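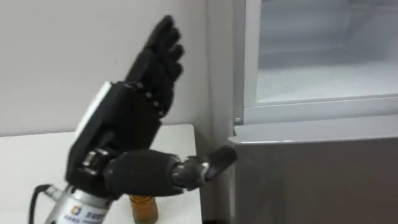
Tick 984

Stories / Short fiction / Tick 984

The planner stopped at tick 984. It had stopped at tick 984 before lunch as well, and Daithí Madigan had written that down on the back of a delivery note and then put a cup on it.

The planner was called Tesero. It ran at 100 Hz, took a goal from the task layer and returned a joint trajectory or a refusal. The goal was a bottle placed upright in the upper compartment of a refrigerator. The trajectory had 1501 points. Tesero would solve all of them, begin to stream them to the arm, and at point 984 raise a collision flag and hold position. The hold was clean. The torques settled and the log said HOLD in capital letters.

"With what?" said Teodor Kalinowski, on the phone from Flasside.

"It doesn't say with what. It says link 13."

"Link 13 of what?"

Madigan read the table. Link 13 was a segment of the thumb. He opened the collision model and turned it with the mouse. The thumb was a capsule, drawn in green, and nothing was near it.
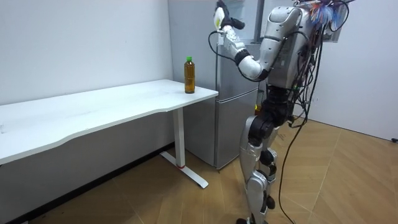 Hand up, bottle on the desk.

He replayed the log with the perception stream disabled. Tesero passed 984 and finished. He replayed it with perception enabled and it stopped. He did this until he was sure, then wrote PERCEPTION on the delivery note, next to the ring from the cup.

Perception was Fletard, which Tesfamariam had written and left. Tesfamariam had moved to another department in June and answered messages on Sunday, briefly. Fletard kept a voxel map of the workspace. A voxel became occupied when enough depth readings fell inside it, and became free again when enough rays passed through it. The rule for the second case was stricter than the rule for the first. There was a comment above it that said do not relax this.

Madigan stepped through the map, layer by layer. At 984 there was a small block of occupied voxels at the mouth of the compartment, at the height of the thumb. He stepped backward. The block was there at 900. It was there at zero.

"You have a ghost," said Kalinowski.

"I have a stale door."

The front of the refrigerator had been mapped with the door closed. When the door opened, rays went through the space where it had been and the voxels cleared, except for a strip along one edge where the hand itself blocked the view. Fletard masked the hand out of every depth frame before it updated the map. A masked pixel cast no ray. The strip had never been seen to be empty, so it was full.
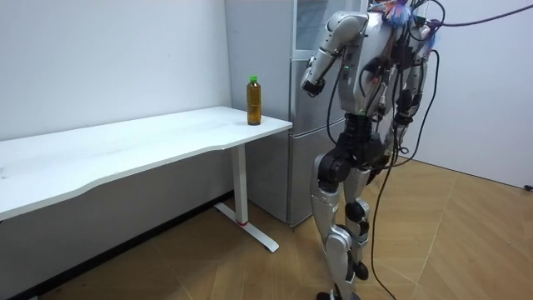
Why not clear the whole map whenever the door changes state?

The map also holds everything the camera can't see at that moment, and a cleared voxel counts as free space to the planner.

Kalinowski had asked it and answered it himself, in that order, while Madigan was still typing.

They settled on a tag. Voxels belonging to the door would carry the door's joint angle, and when the angle changed by more than a threshold they would expire into a third state, unknown, which Tesero could cross at reduced speed. It took Madigan until ten past four to write and until five to find the sign error. He left the comment where it was and put his own beneath it, with his initials.

He ran the replay. It passed 984. He ran it on the arm with one hand on the stop button, and watched the counter in place of the robot. 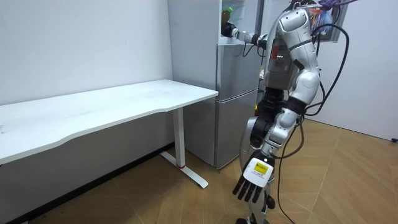

Upper compartment, fingers around the bottle.

At 1501 the log said DONE. The planner released its lock on the arm and waited for another goal.

"Anything?" said Kalinowski.

"A warning. Fletard says the bottle has been reclassified as part of the refrigerator."

"Is that wrong?"

Madigan looked at the map. The bottle was a column of voxels tagged with the door's joint angle. He picked up the delivery note, turned it over to the printed side, and began to write in the margin.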